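Subject: Re: [perinatal-linkage] Gestational age at vaccination: time-varying exposure or landmark?

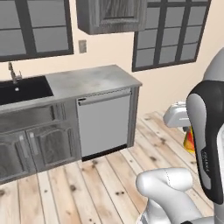
1. Exposure definition

Nusrat, thanks for sending the draft protocol. I have read it twice and I think the main problem is in section 4, where exposure is set as "any influenza vaccine recorded during pregnancy". My replies are under your text.

On Thursday, March 14, 2024, Nusrat Siddiqui wrote:

> We will include all singleton births in the Ornstead maternity
> register with a linked record in Abbasi. A mother is exposed if
> a seasonal influenza vaccine was recorded between the estimated
> date of conception and the day before delivery. All other mothers
> are unexposed. The main outcome is birth before 37 completed
> weeks.

A fixed yes/no exposure will give you immortal time. A woman who delivers at 29 weeks has had fewer weeks in which to be vaccinated than one who delivers at 40. Women who deliver early will therefore pile up in the unexposed group whatever the vaccine does, and the hazard ratio will be pushed below one. The size of the effect depends on how late in pregnancy the doses are given. In our region a good share of doses are given in the third trimester, so I would expect it to matter.

There are two usual ways round this. The first is to treat vaccination as time-varying in a Cox model, with gestational age in days as the time scale. Each woman contributes unexposed time up to the date of the dose and exposed time after it. Entry should be at 20 weeks, or at registration if that is later, and follow-up should stop at 36 weeks and 6 days. The second is a set of landmark analyses, for example at 24, 28 and 32 weeks, where exposure is fixed at the landmark and only pregnancies still in progress are kept. The landmark version is easier to explain to clinical readers but throws away information. I would make the time-varying model primary and put the landmarks in a supplement.

> Gestational age will be taken from the register. Where it is
> missing we will use the last menstrual period.

Please check which field you mean. Ornstead holds two, one entered at booking and one entered at delivery. The delivery field is sometimes overwritten after the newborn examination, so it can carry information about the outcome back into the time scale. Use the booking value where there is an early scan. Where the two differ by more than 14 days, flag the record and run the analysis with and without it. I would not mix in last menstrual period dates without a separate indicator.

2. Season and calendar time

> We will adjust for year of birth.

Year is too coarse. The vaccine is offered from a given month and uptake falls off sharply afterwards, so the chance of being vaccinated by a given week of pregnancy depends on when conception took place. Preterm birth also has a seasonal pattern, though a weak one. I suggest matching or stratifying on month of conception. If you match on month of delivery you are conditioning on something that is partly the outcome, and the bias you removed in part 1 comes back in a different form.

A woman who conceived in May has the vaccine available for most of the second half of her pregnancy. One who conceived in the winter may be near term before the next season's supply arrives. These two should not be compared directly.

3. Linkage

> Records will be linked using Tulter, and unlinked births will
> be excluded.

Two points. First, Tulter returns a match weight for each pair as well as the yes/no result. Keep the weight. In our pilot file, 146 mothers fell in the grey zone between the lower and upper cut-offs, and on clerical review they were younger and more often recent arrivals to the area than the rest. If they are dropped you will lose a group with lower uptake and a different baseline risk.

Second, an unlinked mother and a mother with no vaccine record are different things. Abbasi only creates a person record at first contact, so a mother who has never had any vaccine through the scheme has nothing to link to. Excluding her removes genuinely unexposed women. You need the population index as the spine, with Abbasi joined to it on the left. It makes the extract larger but the denominator is then right.

Doses given by employers also go missing. We estimate this at roughly 60 in every thousand doses to women of working age, mostly hospital staff. If you can get the occupation field, a sensitivity analysis leaving out health workers would be enough.

4. Confounding

> Covariates: age, parity, smoking, deprivation, BMI.

I would add interpregnancy interval, previous preterm birth, pre-existing diabetes and hypertension, and number of antenatal visits before 16 weeks. Do not use total antenatal visits. It rises with length of pregnancy and has the same fault as the original exposure.

A negative control outcome would be useful. We have used hospital attendance for injury in the six months before conception. The vaccine cannot affect it, so any association points to leftover differences in how the groups use care.

5. Small numbers and software

The register owners will not release any cell below 10, and they apply this to differences between tables as well. Plan the stratified tables before you run them. With fewer than 200 births in a stratum you will almost certainly have to merge extreme and very preterm.

The Trukine scripts on the list archive handle the splitting of person-time at the vaccine date. Version 2 treats a dose on the day of delivery as exposed, which your definition does not allow. Set the lag to one day, or drop those doses before the split. Ties are handled by Efron's method by default and I would leave that alone.

I have not commented on the sample size section because it is based on the fixed exposure and will have to be redone. If you send the distribution of gestational age at vaccination, even in bands, I can run the simulation at this end.

Has anyone else on the list compared the booking and delivery fields in Ornstead for births before 32 weeks? I only have figures for the later ones.

Regards,
Letay Woldemariam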